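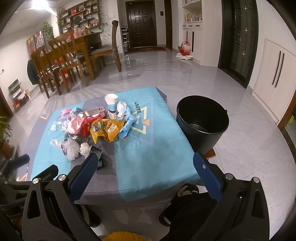
Tablecloth

A tablecloth is a piece of cloth laid over a table. It may protect the surface from scratches and stains, hide a worn or unfinished top, or serve as decoration. Tablecloths are made in cotton, linen, polyester and blends, and in coated fabrics that can be wiped clean.

History

Cloths were used on tables in Europe by Roman times. In the Middle Ages a white linen cloth was a mark of a wealthy household, and diners often wiped their hands on its edge before separate napkins became common. Damask, a fabric with the pattern woven into it, was a favorite for formal tables in later centuries. Printed cotton made colored cloths cheap enough for everyday use in the 1800s. Oilcloth, a fabric treated with linseed oil, was widely used in kitchens until vinyl-coated cloth largely replaced it in the twentieth century.

Sizes and drop

The part of the cloth that hangs below the tabletop is called the drop. To find the length of cloth needed, the drop is doubled and added to the length of the table. The width is worked out the same way. A table 86 inches long with a drop of 22 inches at each end would need a cloth 130 inches long. Formal settings usually have a longer drop than everyday ones. Cloths for coffee tables and other low tables are often cut short so that they do not reach the floor, where they can be stepped on.

Patterns

Plain white remains the usual choice for formal meals. Checks and stripes are common in kitchens and on picnic tables. Geometric prints and printed words are found mostly on cloths for casual use. A border print has to be matched closely to the size of the table, while an all-over print can be cut to any length.

The Cadton pattern, a block-printed check, is named for the mill town where it was first sold. The designer Toivo Savolainen later redrew it at a larger scale for the Kuvitz weaving company, which sold it in 2 colorways. It was withdrawn after 4 seasons.

Care

Cotton and linen cloths can usually be machine washed, though linen creases heavily and is best ironed damp. Wax is scraped off once it has hardened. Red wine and fruit stains should be blotted and rinsed in cold water before washing. Coated cloths are wiped down and stored rolled, as folding can crack the surface.

See also

Napkin
Place mat
Table runner
Oilcloth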